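Get More Out of Your Shed Walls

Metal sheds are wonderful until you try to put up a shelf, and then you find out there's nothing to screw into! The good news is that the framing rails on the inside will carry more than you'd think, and hanging baskets are my favorite way to use them.

Wire mesh is the kind to buy. You can see what's in it from the door, dust falls straight through, and a basket on a rail leaves the whole floor below free for bulky stuff. I keep small boxes and rolls up high and let the heavy yellow and green bags have the wooden shelves (low down, please, your back will thank you). 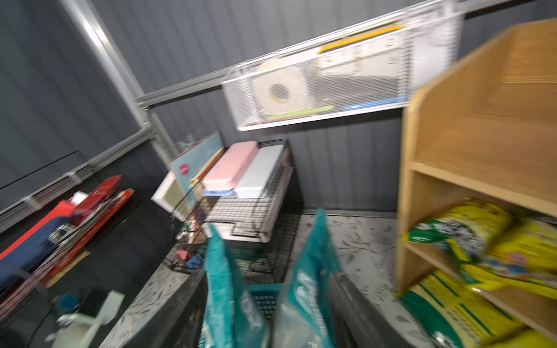

A reader in Cudham wrote in to say that hers slid along the rail every time the door banged, and that a zip tie at each end cured it. Love that! A pack of 100 costs next to nothing and you'll use them for everything, cables included.

Two more things I swear by. Lay flat containers on top of anything boxy, like a pet crate, as long as the pet isn't using it. And stand boards and panels on edge against something solid, tallest at the back, so you can flip through them like records.

Give yourself 3 hours for a small shed, and put the radio on!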